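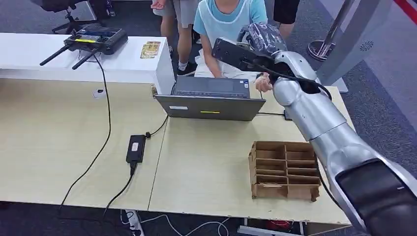 Open gray laptop on the desk, label on the lid.

Laptop cleaning, the quick version

Power off, unplug, let it cool down. Then lid first. Microfiber cloth, barely damp, plain water. No window spray, ever.

Old sticker goo: dab of cooking oil on a cotton ball, wait 2 minutes, wipe, then a drop of dish soap to get the oil off. If you want to keep a label just go around it.

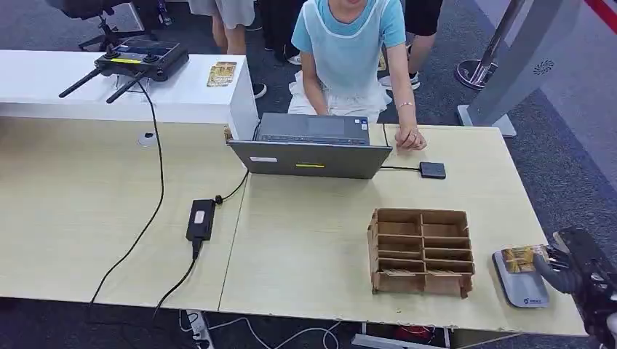

Screen next. Dry cloth, top to bottom, light hand. Greasy spots get a breath of fog and another wipe. Paper towels scratch, dont use them.

Keys: tip it on its side, short bursts of canned air, work left to right. Crumbs under the space bar are the worst. A soft makeup brush gets most of them. Sticky key = swab with a little rubbing alcohol, squeezed out first.

Chantal Gauthier wrote in from Pirnton to say an old shaving brush works too. Tried it Wednesday, good tip.

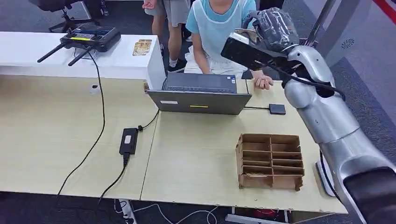
Wood tabletop underneath: soapy cloth, wrung out hard, then dry right away with the grain. Crayon comes off with a bit of baking soda on a damp rag, go easy or you'll dull teh finish.

Wash the cloths seperately, no fabric softener. Next time, oven racks.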